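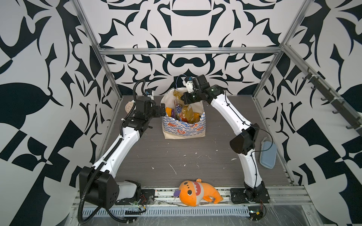
I bought my first packet of seeds from Avotiņš when I was skint and living above a chip shop in Ruvness, and I've been swapping them ever since. Proper swapping, I mean, envelopes through the post with a scribbled note saying "these are the purple ones, I think" (they were not the purple ones).

The Ruvness swap started in the back of a café with a couple of cake tins and a lot of old envelopes. Last June we moved it to the hall on Sastora Lane, and 1250 packets changed hands in one afternoon! I came home with 8 kinds of bean and no idea where to put them. My windowsill is still recovering.

What I love is the oddness of it. You go in wanting leeks and come out with a climbing squash called Cukovmont that somebody's gran grew up the side of a garage. It took over my shed by August, and I ate squash soup until I couldn't look at a spoon.
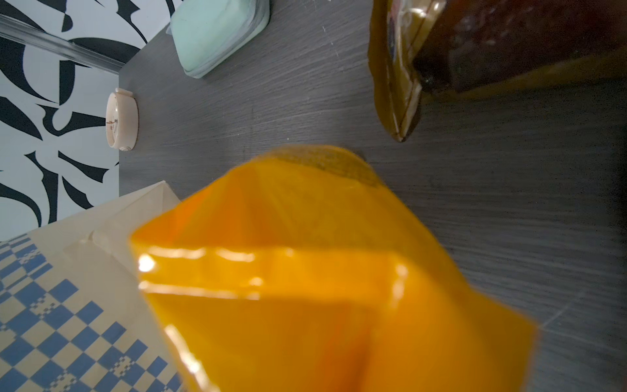
How long will swapped seeds keep?

Most beans and tomatoes are good for three or four years somewhere cool and dry, but parsnips really want sowing the spring after you get them.

I learnt the parsnip bit the hard way, with a whole bed of nothing and a very smug neighbour. Now I write the year on every envelope in biro, big enough to read without my glasses. Entry to the next swap is 50p, and bring your own pen, as ours always wander off.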